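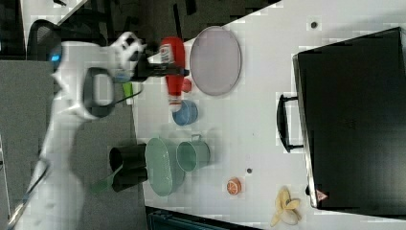

Home Service Desk Open Tickets Knowledge Base Sign Out

Ticket 616: Supply orders from Clasis rejected at approval step
Category: Purchasing software
Priority: Medium
Status: Resolved, monitoring through November

Reported problem
Department staff are unable to submit supply orders in Clasis when the order contains more than one delivery address. The order form accepts all entries, but selecting Submit returns the message "Approval route missing." Orders with a single delivery address are not affected. The requesting office states that the problem was first noticed on Monday morning.

Initial review
The Service Desk reproduced the error using a test order with two addresses. The same order was accepted when the second address was removed. User permissions were checked and found to be correct. Clearing the browser cache and signing in from a different workstation made no difference.

Entry, 9:40 a.m.
The Clasis error log shows that the approval request is passed to Sutetti, the directory service, with the building code of each delivery address. Sutetti returned no approver for 16 building codes. All of the affected codes belong to the Borar annex, which was renumbered at the start of the fiscal year.

Entry, 11:15 a.m.
The building table in Sutetti was compared with the current facilities list. The new Borar codes are present but have no cost center attached. Single-address orders are routed by the requester's home department and do not consult this table, so they continued to go through.

Entry, 2:05 p.m.
Cost centers were added to the Borar records and the overnight sync was started manually. The sync stopped after 125 records with a timeout. The timeout setting was raised and the sync was run again. It completed in six minutes with no errors.

Entry, 3:30 p.m.
Test orders with two and three addresses were submitted and reached the correct approver. The requesting office was asked to resubmit its held orders. Drafts saved before the correction retain the old route and must be opened, edited, and saved again before submission.

Resolution
Missing cost centers in Sutetti were corrected. No change was made to Clasis.

Follow-up
Facilities has been asked to notify the Service Desk before building codes are changed. The Vi reporting module reads the same table, and its monthly spending report may show Borar orders under "Unassigned" until the next refresh. Offices that continue to receive the error should reply to this ticket with the order number and the time of the attempt.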